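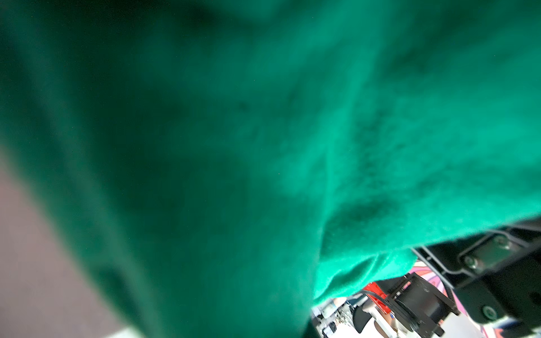 So I finally made it to Psalm 102. I've been doing one of those 30-day plans where you read a clump of psalms in the morning and another clump at night, and the truth is I'd been coasting. The clumps go by fast. You get a shepherd, you get some enemies, you get the mountains skipping like rams, and then it's time to leave for work.

And then on Thursday I was awake at ten past three in the morning for no reason I could name, and I figured if I was going to be up I might as well get the next day's reading out of the way (very holy motive, I know). I went down to the kitchen, sat on the step stool by the fridge and opened up to the page with the ribbon in it.

The heading is what got me first. I usually skip the headings. Most of them are something like "to the chief musician" followed by a word that the footnote says might be an instrument or might be a tune. But the one on 102 goes: "A Prayer of the afflicted, when he is overwhelmed, and poureth out his complaint before the LORD."

That's it! There's no name on it, no occasion, no battle he's just come back from. Whoever put that line there didn't say which afflicted person. It could be handed to anybody.

I read it in the old King James that night, only because that's the one that lives in the kitchen. It came with me from Brumthorpe when I moved, in a box with the cake tins, and it has never made it upstairs with the other Bibles. The print is tiny and the binding has a split down the back, so it falls open at Proverbs no matter what you want.
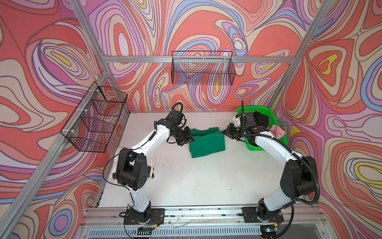
M. Nazari
Home cook, slow reader, Tuesday-to-Sunday worrier and the writer of this blog

Okay, so, verse four. "My heart is smitten, and withered like grass; so that I forget to eat my bread." I must have read that before, because I've read all the psalms at least once, but I had no memory of it whatsoever. I forget to eat my bread. Anyone who's been through a bad stretch knows that one. You find the toast at two in the afternoon, standing up in the toaster, stone cold. I had a spring like that when I was living in Jatutthorpe, and I would have loved for someone to tell me there was a verse for it.

Then come the birds. "I am like a pelican of the wilderness: I am like an owl of the desert. I watch, and am as a sparrow alone upon the house top." I laughed at the pelican, I'll admit it. What's a pelican doing in the wilderness? So I went and got my study Bible, and the note says the Hebrew word is hard to pin down and the newer translations mostly go with some kind of owl. Which would give you two owls in a row. I'm keeping my pelican. A pelican in a desert is a bird in completely the wrong place with a big empty bucket for a mouth, and I have felt like that at more than one church potluck.

The sparrow is the one that stays with me, though. Sparrows are never alone. There's a hedge outside the pharmacy here that is basically made of sparrows, and the racket they put up around suppertime is unbelievable. One sparrow on a roof by itself is a strange sight. And "I watch" — my other translation has "I lie awake" there, and I was reading it at three in the morning on a step stool, so you can imagine.

I want to say something about the complaining, because it goes on for eleven verses and he doesn't tidy it up at all. His bones are burning. His skin is sticking to them. He's eating ashes like bread and crying into his cup. He even says straight out that God picked him up and threw him down. I grew up in a home where you could be sad for a little while but you had to get to the thankful part before the dishes were done. My grandmother could turn a funeral around in one sentence. I loved her for it, and I also think I learned to skip a step. I pray like someone leaving a voicemail for a busy person: hi, it's me, everything's fine, just one small thing if you get a minute.

This man doesn't do that. He says "hear my prayer" and then "hide not thy face" and then "answer me speedily." Speedily! I've never asked God for anything speedily in my life. I've thought it plenty.

Then there's verse twelve, which starts with a but. "But thou, O LORD, shalt endure for ever." I always used to hear those turns in the psalms as the part where the person cheers up. I'm less sure now. He doesn't say he feels any better. A bit later on he's right back to it, asking not to be taken away in the middle of his days. He looks up for a while, he says some things about God that are true whether he's sleeping or not, and then he looks back down and the trouble is still sitting there. I found that a relief, to be honest with you. I've had good cries that ended in a hymn and I've had good cries that ended in another cry around lunchtime.

There's a line in the middle of that section about Jerusalem, which at this point is apparently a heap: "For thy servants take pleasure in her stones, and favour the dust thereof." They love the rubble. I thought about the little chapel on the Tramolitz road, where I went for the four years I lived out that way. The roof went and there wasn't the money, and it got sold. Last I heard the new owners were keeping hay in it. Roughly 400 people were supposed to have been baptized in that place over the years, if you believed the framed list by the coat hooks, and I used to read down the list when the sermon was long. I'd still drive an hour to stand next to one of the walls. I favor the dust thereof!

And verse eighteen. I nearly missed it, I was getting sleepy by then. "This shall be written for the generation to come: and the people which shall be created shall praise the LORD." So there he is, can't eat, can't sleep, feels like a bird that's gotten lost, and he stops and says, write this down, somebody's going to need it who hasn't been born yet. I sat there with my cold feet on the rung of the stool and had the oddest feeling of having been thought of.

I'm not going to tell you I went back upstairs and slept like a baby. I went back up and lay there until the garbage truck came. But I did say the first line out loud a few times, "Hear my prayer, O LORD, and let my cry come unto thee," and I've been saying it since, in the car mostly. It's a good length for a red light.

A couple of odds and ends for those of you who like to look things up. The last part, where the heavens wear out like an old coat and God changes them, turns up again in the first chapter of Hebrews, where it's said about the Son. I'd read Hebrews 1 a dozen times without knowing where that came from. And 102 is on the old list of the seven penitential psalms, which puzzled me, as he hardly says a word about his sins. If you know why it made the list, leave me a comment. I looked in two books and both of them just said that it's on there.

Also, several of you asked which plan I'm using. It's just the old prayer book division, 30 days, morning and evening, and 102 falls on the morning of day twenty. If you miss a day you don't make it up, you just read whatever today's is. I was very bad at that in the first week. I kept trying to catch up and ended up reading fourteen psalms on a Saturday with a headache, and I couldn't tell you one thing that was in them.

Next up is 103, which is right behind it on the page and could hardly be more different. "Who healeth all thy diseases." I'm curious whether I'll like it as much. I've got it underlined in three colors from when I was nineteen, with a note in the margin that I can't read anymore. It might say "ask about this." It might say "ask Aunt," in which case it's a phone number I was after.

The soup recipe from last time, by the way: a whole onion, not half. I've fixed it on that page. Sorry to everybody who made it with half.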